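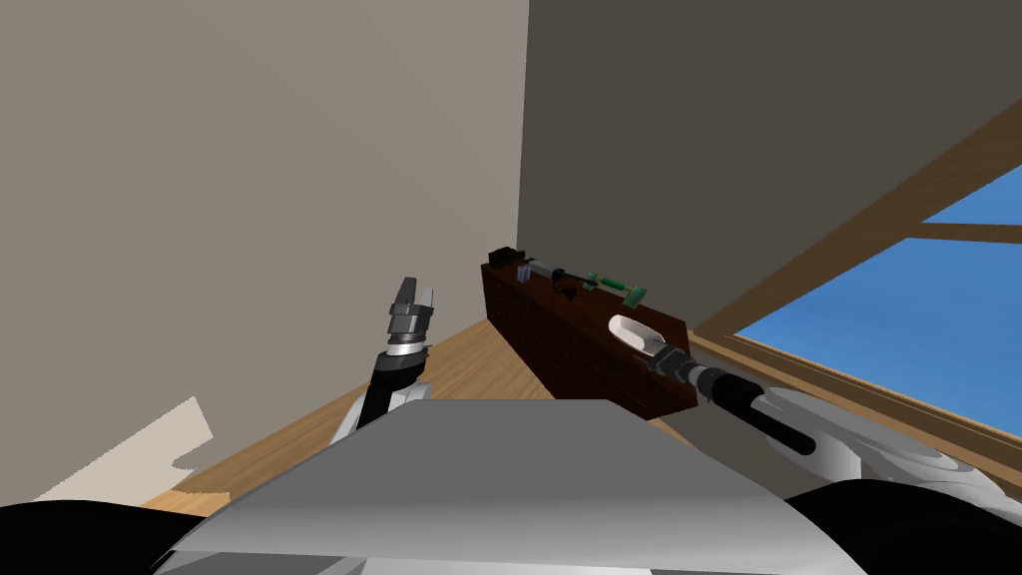
Fig. 1. Room with one window and a low wooden cabinet.

Unit 2: Daylight in rooms

Daylight reaches a point indoors in three ways: straight from the sky, reflected off surfaces outside, and reflected off surfaces inside. The first depends on how much sky can be seen from that point. Sit on the floor well back from a window and the sky may vanish altogether.

The no-sky line joins the points on a plan from which no sky is visible. Draw it at desk height. Behind it most people will want a lamp on, even at midday in April.

Wall colour matters most at the back of a room. Two walls painted alike can look quite different if one faces the window and the other holds it.

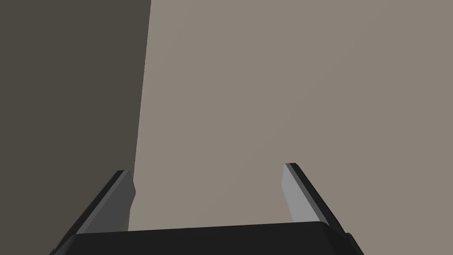 Keisha Bellamy objected last year that the no-sky line tells you where the sky stops but says nothing of how bright the rest of the room is, and that a small window can pass the test and still leave a gloomy room. Her point stands. Use the line with the average daylight factor, worked through on page 43.

For next time: read up to page 17 of the Olley house notes and draw the no-sky line for both ground-floor rooms. Hand drawings to Wyn Hughes.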